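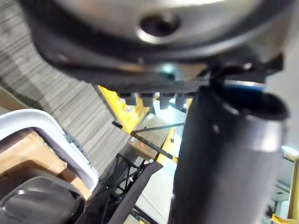

Seems like an awful lot of robot for moving plastic trays, one reader wrote to me after I mentioned I was trying the Piruvik handling package, and couldn't a plain arm with a suction cup do the same thing for less? Sure it could, if trays are all you ever plan to move and they always show up the same way around. I've set up suction cells and I like them. But the Piruvik is sold to people who already have a humanoid with hands on it and want it doing something useful at a table, and that's a different shopper with a different headache.

So, what you're buying. Piruvik Table Handling is a software package plus a setup visit, sold through Manninen, and it costs $3665 for a single robot. You bring the robot, the hands, the table and the parts. They bring the grasp library, the teaching tool, the wrist and head view calibration, and a person who comes out for a day and gets it all talking. I did my trial at the Manninen demo floor in Branivstead, on their robot and their table, and then went home and thought about it for most of July before writing any of this up.

Search
Search products and reviews
Go

The teaching tool is the part I'd pay for. You take control of both arms, do the task yourself, and the package records it. Then you do it again. And again! Piruvik suggests 100 good runs for a new part before you let it try on its own, and I groaned when I read that, but the runs are short and the tool lets you throw out a bad one with a single button while it's still fresh in your mind. My first hour was terrible. I kept bringing the thumb in too early and nudging the part away before the fingers were anywhere near it. By the afternoon I'd stopped thinking about thumbs completely, and I was starting to enjoy myself. 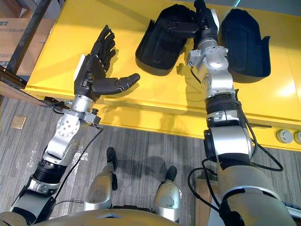

Reaching between parts that sit close together is where I spent the most time, because my own shop is full of shallow molded stuff that gets set down wherever there's room. The package has a setting called finger lead, which decides how far the fingertips get ahead of the palm on the way in. Turn it up and the hand slides into narrower gaps, but it approaches more slowly. The default is fine for boxes. For thin-walled trays I'd raise it right away and save yourself some muttering.

A few things I liked, in no special order. The wrist view and the head view sit next to each other in the teaching window and you can swap which one is big with a foot pedal (pedal not included, any USB one works). Speed limits are set per arm, so you can keep the holding arm slow and let the other one move along. The run log is plain text — I can open it on anything and search it. And the undo when you're labeling runs goes back as far as you want, which sounds like a small thing until you've labeled forty of them wrong.

Now the grumbles. The grasp library is organized by hand model and then by shape, and the shape names are strange. I was looking for "tray" and it was under "open shell, low." Once you know, you know, but a search field in there would be nice. Calibration has to be redone if you so much as swap a cable at the wrist, and the reminder to do it is a tiny orange dot I missed twice. The manual is fine on setup and thin on everything after. And the license is tied to one robot, so if you have 2 of them sharing a table, you're paying twice. I asked about a discount and got a polite maybe. 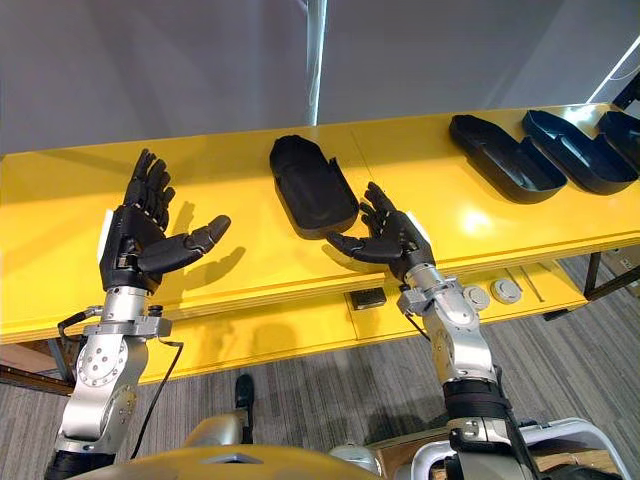 Table layout matters more than I expected. Leave open space in the middle so both hands have a ready position where they aren't hanging over a part, and keep your waiting parts to one side. The package lets you mark that ready position and come back to it between every run, and my recordings got a lot cleaner after I started using it. Shiny tabletops can be a nuisance under bright lights, too. There's an exposure lock in the camera settings, so set it with the room lights the way you'll really have them and leave it alone.

I should mention Flavness, since I get asked. Their kit is cheaper and installs faster, and for one-handed picks I think it's the nicer product. It has no proper two-arm recording, though. You teach each arm separately and line up the timing afterward in an editor, and I don't have the patience for that. If your job never needs both hands at once, look at Flavness first.

Practical bits if you're ordering. Support is by email, weekdays, and they answered me the same day both times I wrote. Updates are included for 5 years. The setup visit has to be booked when you buy, and travel outside the Branivstead area is extra, so get that in writing. You'll need a computer with a decent graphics card next to the robot and a wired network connection. Wi-Fi works for looking at logs, and I wouldn't teach over it — the hands lag just enough to make you overshoot.

I'm ordering one. I'll add notes on the glossy parts once I've had it running in my own shop for a while, and if you've used it with soft packaging, please write in, I'd love to hear how the finger lead setting behaves on bags.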